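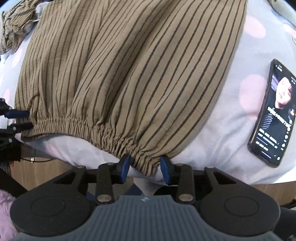
2022年7月27日 多云，下午下了一阵小雨

早上六点多醒了，空调是半夜自己关的，定时没设好，后背都是汗。起来先把窗户打开，外面也不凉快。烧水，吃了昨天剩的馒头，煎了一个蛋，蛋黄煎破了。

今天休息，原本打算去Kodasau那边看房子，中介昨天晚上发消息说房东改时间了，要等通知。那就在家收拾衣服。衣柜的事拖了很久，从五月换季开始就说要弄，一直没弄，夏天的衣服和春天的衣服混在一起，找一件短袖要翻半天。房子的合同到九月，不管续不续，东西总归要理一遍。

先把阳台上的衣服收进来。昨天晚上洗的，厚一点的地方摸着还有点潮，主要是裤腰和袖口，翻过来又挂了一会儿。洗衣液用的是Flosow，上个月换的，味道比以前那个淡，泡沫也少，一开始总觉得没倒够，多倒了两次，结果漂洗完水里还滑滑的。后来按盖子里面的线倒，就好了。毛巾还是发硬，跟洗衣液应该没关系，这边的水就是这样，烧水壶底下一层白的。

收进来的全部堆在床上。床单是浅色带粉圆点的那条，洗过很多次，圆点本来就淡，现在更淡了。这条床单有点大，边上会垂下来，每次坐上去就往下滑，得往里塞。今天懒得塞，反正晚上要换。

第一个叠的是那件浅咖色细条纹的衣服。这件最难叠，布薄，边上又是松紧的，一圈细褶子，平放的时候中间会鼓起来，像里面还垫了一层。叠成方的，一松手松紧那边就缩回去，整个歪掉。试了几种叠法。先是对折再对折，鼓的，不行。然后把松紧边往里收，从另一头卷过来，卷到头用松紧那一圈把它兜住，结果兜得太紧，打开以后全是横的折痕。最后是先用手掌从中间往外把气按出去，把带松紧的边捏住拉直，压在最下面，上面再折两折，这样能放得住，但是比别的衣服厚。收纳盒里竖着放的话要放在最边上，不然会往旁边倒。

条纹也有个麻烦，竖条纹折歪一点特别明显。纯色的衣服歪了看不出来，条纹的一眼就看出来，线到了折的地方对不上。我平常不在意这个，今天有时间，就拆开重新对了一次。对完觉得也没什么用，穿的时候还是要抖开。

松紧的地方我拉了拉，还有弹性，有一小段比别处松一点，可能是晾的时候总夹在同一个位置。以后换着地方夹，或者不用夹子，搭在杆子上。上次有一条睡裤就是松紧老化了，拉开的时候听见里面细细地响，第二天就回不去了，拿到Gunawan去换的松紧带。那家修补店在菜场后门旁边，门口摆两台缝纫机，换一条松紧带要等三天，补一个扣眼倒是当场就能拿。老板不爱说话，衣服给他，他翻两下，报个价，你说行他就往筐里一扔。上次去取的时候顺便问了拉链，外套的那种长拉链，他说要看有没有同色的，叫我把衣服带过去比。那件外套到现在还没带去。

写到这里想起来，外套就在门后面挂着，明天出门的时候拿上。

接着叠T恤。T恤好叠，几下就是一摞，按颜色深浅分，深的放下面。有两件领口已经荷叶边一样了，穿出去不好看，在家里穿又嫌领子大，放到旧衣服那堆。还有一件胸口有块油印子，是吃面的时候溅的，当时拿洗洁精搓过，湿的时候看不见，干了又出来了。网上说用小苏打，试过，没用。这件也放到旧衣服那堆，可以剪开擦灶台。

然后是裤子。牛仔裤三条，一条腰紧了。去年还能穿，今年扣上就喘不了气，坐下来更不行。站在镜子前面试了一下，吸着气扣上了，走两步又解开。留不留想了很久，最后还是留着，放在最底下。我妈说过裤子紧了不要扔，等瘦了还能穿，她那个衣柜里就全是等瘦了能穿的裤子。

中间歇了一次，靠在床头看了会儿手机。群里在说团购西瓜的事，有人问能不能切开送，楼上那家说买过，不甜。我没参加，一个人一个西瓜吃不完，冰箱也放不下。冰箱里现在还有半个冬瓜，再不吃要坏了。

十一点多把冬瓜煮了，放了几个虾皮，盐放早了，淡的，出锅又加了一点。配昨天的米饭，炒了一个鸡蛋。早上煎的那个加上中午这个，今天鸡蛋吃得多了。吃完洗碗，顺手把水槽下面的垃圾袋换了，底下漏了一点水，拿抹布擦干，又铺了一张旧报纸。

下午接着弄。上个月在网上买的Zonen收纳箱，一直靠墙放着没拆，今天拆了。27升的，带盖子，前面有个小门可以翻下来，叠着放也能从前面拿。我买的时候看图片觉得很大，实际放三条厚裤子就占了一多半。盖子扣得很紧，要用两个大拇指往上掰，掰的时候声音很脆，怕掰断。箱子有股塑料味，拿到阳台上敞开放着，放了两个小时，味道小了一些，没有全散。里面先不放贴身的衣服，放床单和不穿的毛衣。

这几个箱子一共316块，加上运费。当时觉得贵，想过用纸箱，楼下超市可以要到。但是纸箱回南天会发霉，前年吃过这个亏，一箱子书底下全长了毛，书扔了几本，箱子一拎底就掉了。所以还是买了塑料的。

毛衣从衣柜最上面那格拿下来，要站在凳子上。上面灰很厚，拿毛衣的时候灰掉下来，打了好几个喷嚏。樟脑丸已经化得只剩一个小纸包，瘪的，味道还有。毛衣是春天收进去之前洗过的，现在闻着就是樟脑丸的味。有一件灰色的肘部起球，找出那个剪毛球的小机器，没电了，换了电池还是不转，里面塞满了毛，倒出来一大团，再开就转了。剪了一只袖子，胳膊酸，另一只没剪，先收起来，冬天再说。

三点多开始下雨，赶紧去阳台把箱子拿进来，还有那几条裤子。雨不大，十几分钟就停了，窗台湿了一片，纱窗上挂着水珠。雨停了更闷，空调开到二十六度，定时这回看清楚了才按的。

叠好的衣服往柜子里放的时候发现一个问题，抽屉的高度不够。T恤竖着放刚好，条纹的那件叠好以后厚，竖起来顶着上面，抽屉推到一半卡住，拉出来领子那一摞也跟着乱了。换了个方向，躺着放，压在T恤上面，这样抽屉能关，但是每次拿T恤都要先把它拿起来。又想放到挂衣服那边，挂起来占地方不多，可是这布挂久了会拉长，松紧的地方也会被坠得没劲。最后放在右边那格，跟睡衣放在一起，那格高，随便放。早知道放这里，就不用叠那么整齐。

袜子倒出来配对，多了四只单的。洗衣机后面找了，没有。床底下找了，找到一只，灰扑扑的，还找到一个发圈和一支笔，笔还能写。剩下的单只先放在小袋子里，等另外一只出现。这个袋子里已经有去年的单只了，我看了看，有一双正好能配上，颜色一样，一只旧一点。就当一双穿，在家里没关系。

旧衣服那堆装了一袋子，称了一下，用的是称行李的那种手提秤，读数一直跳，拎稳了再看，差700克到五公斤。小区门口那个回收箱口很小，要一件一件往里塞，上次我塞了半天，后面还有人在等。这次准备分成两袋拿下去。剪开做抹布的那件没放进去。

装袋的时候又犹豫了一件衬衫，白底的，领子发黄，穿过很多次面试。那时候刚来这边，没有别的正式衣服，晚上洗了早上拿电吹风吹干再穿。现在上班不用穿衬衫，两年没动过它了。装进去，又拿出来，看了看领子，黄的那一圈洗不掉了，还是装进去了。扣子是好的，剪下来留着，一共装在一个药瓶里。针线盒里已经有不少扣子，真到要用的时候常常找不到一样的。

五点左右中介回消息，说Kodasau那套房东要到下周才有空，问我另外一套看不看，离地铁近，月租2982。这个数很怪，问他为什么有零头，他说是含了物业和宽带。我说太贵了，他说可以谈。我没有再回。现在这里便宜，就是衣柜小，厨房没窗。搬的话光是这些箱子就要叫车，上次搬家的时候东西比现在少，也跑了两趟。要是续租，房东会不会涨也不知道，下个月问问。问早了怕他想起来要涨，问晚了又来不及找，还是八月中旬问比较好。

晚饭没做，下楼买了一份凉皮，顺便把一袋旧衣服带下去。回收箱满了，盖子推不动，旁边地上已经放了几袋别人的。我没放地上，又拎回来了，放在门口，跟那件要换拉链的外套放在一起，免得明天忘。凉皮的辣油给多了，吃到后面只能把汤倒掉。

吃完换床单。粉圆点的换下来，换了一条蓝格子的，这条是床笠，四个角也是松紧的，套到第四个角总是把第一个角扯出来，来回弄了三遍，出了一身汗。抬床垫的时候看见床板有一根木条松了，翘起来一点，按下去又弹起来。家里没有合适的螺丝，先垫了块硬纸板，睡上去不响就行。换下来的床单和枕套一起泡在盆里，明天早上洗，今天晾衣架不够用了。

衣架也得买。现在用的是干洗店送的铁丝那种，肩膀会顶出两个包，还生锈，白衣服上留过一个黄点。看了看网上的，植绒的好像不滑，又有人说会掉毛。加到购物车里，没下单。洗衣液还够用，牙膏要买，垃圾袋也快没了，凑一起再买。

柜子收拾完，最上面那格空出来了，可以放行李箱里那床薄被子。今天没力气再搬凳子，明天下班回来再说。收纳箱的盖子没有盖，敞着，还在散味。

洗澡的时候发现热水小，水压又低了，楼里可能都在洗。十点半，手机充上电，闹钟定了六点五十。外套，旧衣服两袋，牙膏。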